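Today I want to write some posts about rules for collecting demonstrations with hand-held grippers. We are a small group at Pluseck and we learned most of these rules by breaking them. 1/9

2/9 Rule one is the start position. Write it down in words, before the session. "Toy on the lid, container on the left side of the board" is enough. If two operators read it and place the things differently, the sentence is bad and must be repaired.

3/9 Do not change the start position silently. In December we had 2270 episodes for one task and kept only 1782. The others were good movements, but the log said one layout and the video showed a different one.

4/9 Rule two: both hands rest outside of the work before recording starts, and they return there before it stops. Our colleagues at Preltitz trim the ends by software. We prefer to teach it to the person — it takes one morning.

5/9 Rule three is cables. Check them every 20 episodes. A cable which pulls on the wrist changes how you move, and you will not notice it yourself. Ask another person to watch you.

6/9 Soft objects need their own page in the protocol. A plush toy can be held in many ways, and every operator has a favorite. We write which part to grip and from which side.
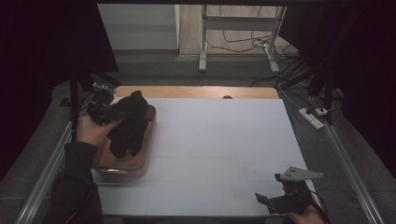 7/9 Also for soft objects: close the jaws slowly and wait a moment before you lift. Chang's checklist, which we borrowed, asks for one full second. I think half is fine, but we keep to the checklist so the data stays the same between sites.

8/9 Failed attempts. Please do not delete them on the spot. Mark them, write one word for the reason, continue. After 5 failures in a row, stop and take a break.

9/9 The Lelel template for session logs covers most of this, only the part about cables is missing. I will post our version on Saturday, and corrections are welcome, also for my English.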